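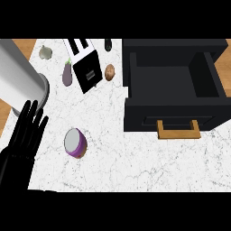

La encimera como bien común: por qué la vivienda pública debe volver a tomarse en serio la cocina

Opinión

Las ordenanzas que regulan la vivienda protegida dedican páginas enteras a los vestíbulos, los trasteros y las plazas de aparcamiento. A la cocina le reservan, por lo general, un párrafo. Se exige una superficie mínima, una toma de agua, una salida de humos y poco más. El resto queda a criterio del promotor, y el criterio del promotor, cuando no hay obligación que lo oriente, suele coincidir con el ahorro.

La revisión de la normativa municipal de Dernen, cuyo periodo de alegaciones concluye el 26/06/2021, ofrece una oportunidad poco frecuente para corregir esta desproporción. El borrador mantiene casi intacta la redacción anterior. Quienes trabajamos en el ámbito de la vivienda consideramos que sería un error aprobarlo en esos términos.

Un precedente cercano

El conjunto residencial Michiels, de 900 viviendas, se entregó con cocinas lineales de trazado idéntico en todas sus plantas. La superficie cumplía la norma. Sin embargo, entre el fregadero y la placa quedaba un tramo de trabajo tan corto que en muchos hogares se prepara la comida en la mesa del salón, con el consiguiente ir y venir de recipientes calientes por un pasillo estrecho. La asociación vecinal lo advirtió por escrito en su primer año. Se le respondió que las viviendas eran conformes al proyecto, lo cual era exacto y no resolvía nada.

En Sitham se siguió otro camino. La promoción municipal, bastante más modesta, fijó en el pliego una longitud mínima de encimera libre y continua, y admitió a cambio cierta reducción del dormitorio principal. La medida fue discutida en su momento. Hubo quien la consideró una intromisión en la vida privada de los adjudicatarios, como si la distribución de una casa no condicionara siempre, de un modo u otro, lo que se puede hacer dentro de ella.

El falso debate de los materiales

Buena parte de la conversación pública sobre las cocinas se ha desplazado hacia los acabados. Los catálogos comerciales presentan superficies de mármol, maderas claras y armarios oscuros, y es comprensible que las familias aspiren a ellas. La administración, por su parte, ha caído a veces en la tentación de anunciar calidades – la palabra misma resulta reveladora – como si un buen revestimiento compensara una mala planta.

Conviene separar ambas cuestiones. Un tablero corriente puede sustituirse al cabo de 12 o 14 años sin grandes obras. La posición de una bajante, el ancho de un paso o la orientación de una ventana permanecen durante toda la vida del edificio. Si los recursos son limitados, y lo son, deberían dirigirse primero a aquello que después no tendrá remedio.

Quién cocina y en qué condiciones

Hay, además, una razón de equidad. El diseño de la cocina mínima procede de una época en la que se daba por supuesto que una sola persona, casi siempre una mujer, se ocuparía de ella en solitario. La estrechez se presentaba entonces como eficiencia: todo al alcance de la mano, ningún paso en balde. Hoy pedimos que las tareas domésticas se compartan y seguimos construyendo habitaciones en las que dos adultos no pueden trabajar a la vez sin estorbarse.

Lo mismo cabe decir de las personas mayores y de quienes utilizan silla de ruedas. La reserva de viviendas adaptadas atiende una parte de la necesidad, pero deja fuera a quien envejece en la casa que le fue adjudicada décadas atrás. Una altura regulable en un tramo de la encimera y un hueco libre bajo el fregadero tienen un coste reducido durante la obra y muy elevado una vez terminada.

Lo que debería incluir la ordenanza

El artículo 13 del borrador de Dernen podría reformularse sin alterar la estructura general del texto. Bastaría con fijar una longitud mínima de superficie de trabajo, medida de forma continua; con exigir un paso suficiente para dos personas; y con obligar a que los planos de venta o alquiler muestren la cocina amueblada y a escala. Este último requisito apenas supone gasto y permitiría a los solicitantes saber qué se les ofrece.

La mesa técnica Titness, que reúne a gestores de vivienda de varios municipios, ha defendido una posición semejante en sus reuniones de junio. Discrepamos de ella en un punto: propone que la longitud mínima sea orientativa. La experiencia de Michiels aconseja lo contrario. Las recomendaciones se leen en la fase de concurso y se olvidan en la de ejecución, cuando aparecen las modificaciones de proyecto y hay que recortar por algún lado.

Se objetará que cualquier exigencia adicional encarece la promoción. Es una objeción legítima y debe responderse con cuentas, que corresponde presentar a los servicios municipales antes del pleno. Pedimos que esas cuentas incluyan también el coste de las reformas posteriores, que hoy asumen los inquilinos y que no figura en ninguna memoria económica.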